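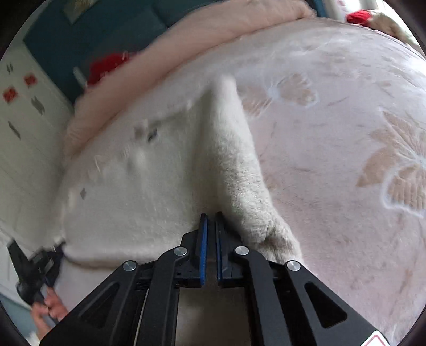 Chambre côté cour : couverture polaire blanche et couvre-lit rose lilas pâle.

Gîte d'étape de Letalcombe
Rapport intermédiaire à l'attention de la Fondation Sutter
Période couverte : du printemps à fin novembre

1. Où nous en sommes

Le gîte n'est pas ouvert. Autant l'écrire en première ligne, puisque c'est la première question du formulaire et que la case « partiellement » n'a pas été prévue. Le toit est terminé, les chambres sont habitables, l'eau arrive et, depuis octobre, elle repart. La cuisine commune attend son plan de travail, la réserve attend une porte, et l'ensemble attend le passage de la commission de sécurité, qui a repoussé sa visite à la fin de l'hiver.

La convention prévoyait une ouverture à l'automne. Nous visons désormais le printemps, pour les premiers marcheurs de la saison, et nous demandons plus bas une prolongation sans rallonge financière. À ce jour, 52 % de la subvention sont dépensés et justifiés. Le reste est engagé pour l'essentiel, le solde étant réservé à des travaux dont nous avons les devis mais pas encore les artisans.

2. Rappel du projet

Pour les lecteurs du dossier qui nous rejoignent en route : il s'agit de transformer l'ancienne école de Letalcombe en gîte d'étape sur le sentier qui descend vers Arnier. Entre les deux, il n'existe aucun hébergement, et les marcheurs dorment aujourd'hui où ils peuvent, c'est-à-dire sous l'auvent du lavoir, qui est classé et qui n'aime pas les réchauds. La commune a apporté le bâtiment. La Fondation apporte la plus grosse part des travaux. Notre association apporte le suivi de chantier, la future gestion et une quantité de courriers que nous n'avions pas anticipée.

Le bâtiment a servi d'école, puis de salle de vote, puis d'entrepôt pour les décorations de Noël. Les décorations y sont toujours. Leur transfert fait l'objet d'une discussion avec la mairie qui dure depuis plus longtemps que la réfection du toit.

3. Travaux réalisés

Toiture. Dépose complète, reprise de la charpente sur le versant nord, couverture neuve. Le charpentier avait annoncé que deux chevrons seraient à changer. Une fois les tuiles enlevées, il a parlé de « quelques autres », puis il a cessé d'en parler et il a envoyé un devis complémentaire. La dépense a été absorbée en renonçant aux volets roulants. Les volets de bois d'origine ont été poncés et remontés ; ils ferment, à condition de respecter un ordre que nous afficherons dans les chambres.

Assainissement. Le poste qui nous a valu le plus de nuits courtes. L'étude de sol, fournie dans le dossier initial, portait sur la parcelle voisine. L'erreur figurait dans le document depuis le début et personne ne l'avait vue, ni chez nous, ni à la mairie, ni au service instructeur. Une nouvelle étude a été faite en été, le filtre a été déplacé vers le bas du terrain et la tranchée a traversé l'ancien potager des élèves. Le contrôle de conformité est favorable. Il est joint en annexe et nous avouons l'avoir relu plusieurs fois pour le plaisir.

Isolation et chauffage. Les combles sont isolés en ouate de cellulose. Le poêle à granulés de la salle commune est posé et raccordé. Dans les chambres, nous avons gardé des radiateurs électriques à minuterie, solution peu glorieuse mais compatible avec le compteur existant. Le renforcement de la ligne coûterait à lui seul plus cher que le mobilier, et le gestionnaire du réseau nous a proposé un délai que nous préférons ne pas reproduire ici.

Sanitaires. Douches et lavabos installés, carrelage terminé, y compris dans la cabine accessible. Une pente inversée a été constatée à la réception du lot : l'eau quittait la douche par la porte. Le carreleur est revenu, a regardé, a convenu que c'était original et a refait le sol à ses frais.

Chambres. Peintures terminées, lits montés. La literie provient d'un lot de fin de série acheté à Lodport, auprès d'un hôtel qui changeait de gamme. Le prix était excellent, les couleurs étaient celles qui restaient. Nous avons d'abord envisagé un règlement intérieur imposant le sac à viande, comme ailleurs sur le sentier, et nous y reviendrons avant l'ouverture : la lingerie la plus proche est à Arnier, et la route n'est pas déneigée le dimanche.

4. Ce qui n'avance pas

La cuisine. L'inox commandé pour le plan de travail a été livré avec l'évier à gauche. Le mur et l'arrivée d'eau sont à droite. Le fournisseur soutient que le croquis pouvait se lire dans les deux sens, ce qui est exact si on le tient à l'envers. L'échange est accepté, la livraison est annoncée pour l'hiver.

Le chemin d'accès. Les derniers mètres, entre le portail et l'entrée, appartiennent à une indivision. Tous les propriétaires sont d'accord sur le principe de la servitude, mais pas sur celui d'entre eux à qui il faudrait l'écrire. L'étude notariale suit le dossier. En attendant, le passage est toléré, et le gravier que nous y avons fait mettre aussi.

La signalétique. Le panneau d'entrée de village a été refusé une première fois pour sa couleur, une seconde pour sa taille. La troisième version est conforme et ne se voit pas. Nous la poserons tout de même.

Le nom. La convention parle du « Gîte d'étape de Letalcombe ». Le conseil municipal souhaite quelque chose de plus évocateur. Les propositions reçues par la boîte à idées de la mairie sont évocatrices, en effet, et nous avons recommandé de garder le nom de la convention.

5. Dépenses

Le tableau détaillé est en annexe, avec les factures. Les écarts qui appellent un commentaire sont les suivants.

Le lot toiture dépasse la prévision, pour les raisons exposées plus haut. Le lot assainissement la dépasse aussi, le coût de la seconde étude étant pris en charge par notre association et ne figurant donc pas dans les dépenses présentées à la Fondation. Le lot menuiserie est en dessous, grâce aux volets. Le lot mobilier est nettement en dessous, grâce à Lodport. Le lot « divers et imprévus » est consommé à 100 %, et nous aurions volontiers accueilli d'autres imprévus à cette ligne si elle avait été plus large.

Nous n'avons demandé aucun transfert entre investissement et fonctionnement. Le formulaire nous invite à préciser pourquoi. C'est interdit par la convention, page 40.

6. Préparation de l'exploitation

L'ouverture se fera sans gardien permanent. Les marcheurs réserveront par téléphone ou par le site de l'office de tourisme, recevront un code et trouveront la clé dans une boîte. Le dispositif a été essayé en septembre avec un groupe de randonneurs d'Arnier, qui a bien voulu dormir sur place à titre privé et nous remettre ses remarques. Elles sont utiles. L'eau chaude est jugée suffisante, la minuterie des radiateurs incompréhensible, le silence remarquable jusqu'à la cloche de six heures. Le groupe regrette l'absence de crochets dans l'entrée pour suspendre les vestes. Nous avions pensé à une rampe, à un sèche-chaussures, à un extincteur par niveau et à un classeur de documentation sur la flore locale ; les crochets ont été vissés la semaine suivante.

Le tarif de la nuitée n'est pas arrêté. Nous souhaitons rester au niveau des autres gîtes du sentier, la commune voudrait que le bâtiment couvre ses charges dès la première année, et ces deux vœux ne tiennent pas dans la même colonne. Une simulation sera jointe au prochain rapport. Elle tiendra compte du prix des granulés, qui a changé pendant que nous la préparions.

L'épicerie ambulante a accepté de modifier sa tournée pour s'arrêter devant l'ancienne école en fin d'après-midi pendant la saison. C'est sans doute l'accord le plus important de la période, et il a été conclu en quelques minutes, debout, entre deux cageots.

7. Indicateurs

La grille d'évaluation demande un taux d'occupation. Il est nul, faute d'occupants autorisés. Elle demande aussi un taux de satisfaction, que nous ne calculerons pas sur un groupe d'essai qui n'a rien payé. Les indicateurs de chantier sont renseignés normalement. Pour l'indicateur « rayonnement du projet », nous avons mentionné un article dans le bulletin communal, tout en signalant que le titre en était « Toujours pas ».

8. Demandes à la Fondation

Nous sollicitons une prolongation de la convention jusqu'à la fin du printemps, à montant constant, et le report du versement du solde à la même échéance.

Nous sollicitons également l'accord de la Fondation pour affecter l'économie du lot mobilier à la réserve : porte, étagères et ventilation. Le devis est joint. Il est valable jusqu'à la fin de l'hiver, d'après l'artisan, qui l'a précisé à la main et souligné.

Enfin, la plaque mentionnant le soutien de la Fondation Sutter est prête. Les dimensions imposées par votre charte graphique dépassent celles du pilier sur lequel elle doit être fixée. Nous proposons la façade, à droite de la porte, sous réserve de l'avis de la commune. Merci de nous confirmer que cet emplacement vous convient - le maçon revient avant les gelées et percera où on lui dira.

Annexes : tableau des dépenses et factures ; contrôle de conformité de l'assainissement ; devis du lot réserve ; remarques du groupe d'essai ; projet de règlement intérieur.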